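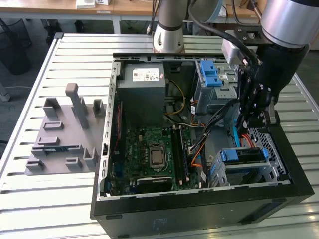

Moving the house backups off the old box

For six years the backups in this house ran on a scheduled copy job that I wrote in an evening and then forgot. It copied everything in the shared folder to a second disk every night and overwrote whatever was there. This works well for a dead disk. It does nothing for a file that was damaged in February and noticed in June, and I had one of those: a spreadsheet of boiler readings, truncated to zero bytes, faithfully copied over its own good version on every night in between.

I have now replaced the whole arrangement. These are my notes, mostly so that I can find them again.

The data first. There are 816 gigabytes in total. Most of it is photographs, which never change once they are filed. Then there is scanned paper, a music folder, and a small set of documents that change all the time. I had always treated these as one lump. Splitting them was the most useful part of the exercise, and it took longer than the rest put together. The documents come to less than 3 gigabytes, so they can be kept in many versions at almost no cost. The photographs need only one version, plus some way of knowing that it is still intact.

The documents are now backed up every hour, with snapshots kept for 60 days and then one a month after that. The photographs are backed up nightly, and each file has a checksum stored in a plain text list beside it. A script reads a portion of the list each night and compares. The full set takes about a month to go round. Radu Olteanu, who used to share an office with me, suggested checking the lot in one pass at the weekend. I tried it. The disk was busy for most of the day and the music stuttered, so I went back to portions.

The checksum list turned up two bad files in the first month. Both were photographs from an old camera card, and both were bad in the copy as well, so they were presumably damaged before I ever filed them. I have left them where they are, with a note in the list so that the script stops complaining.

For the copy outside the house I looked at two services, Goveo and Trusia. Goveo charges by the amount stored and charges again when you fetch it back. Trusia charges a flat yearly sum with a limit on size. The arithmetic favours Goveo if you never restore anything, and I did not want to choose a backup on that basis. I went with Trusia. The first upload was slow on our line, and I limited it further during the day after a complaint from upstairs. Everything is encrypted before it leaves. The key is printed on paper, in two places, one of them at my sister's.

I also tested restoring, which I had never done with the old job. The method was simple: pick 300 files at random, restore them to an empty folder, compare. The first run failed on eleven files. Every one had an accented character in its name. The old machine had stored those names in one form and the new software expected another, so the files were present but could not be found by name. Thanasis Kontogiannis had written up the same fault on the Ukow mailing list, with a fix that renames everything to a single form before the first backup. I ran it, deleted the first set and started again. The second test passed.

Things I would do differently:

Rename the files before uploading anything. The second upload cost me nine days.

Put the exclude list in the same folder as the documents, so that it gets backed up too. Mine lived in the system folder and I had to retype it from memory.

Set up the failure email first. I left it until the end, and one night's job had been failing on a full temporary folder without my noticing. The mail now goes out on success as well – a missing message is then a fault in itself. I read the subject line and delete it.

Two jobs are left. The scanned paper has no sensible folder structure, and I would like to sort it by year before it grows further. I also have a stack of discs labelled Figueroa from a house move, which have never been copied anywhere. Some of them are unlikely to read. I have a drive that can manage slow, repeated passes over a bad disc, and I will leave it running overnight and see what comes off.

The scripts are short and written for my own folders. If anyone wants them, write to me and I will take the paths out first.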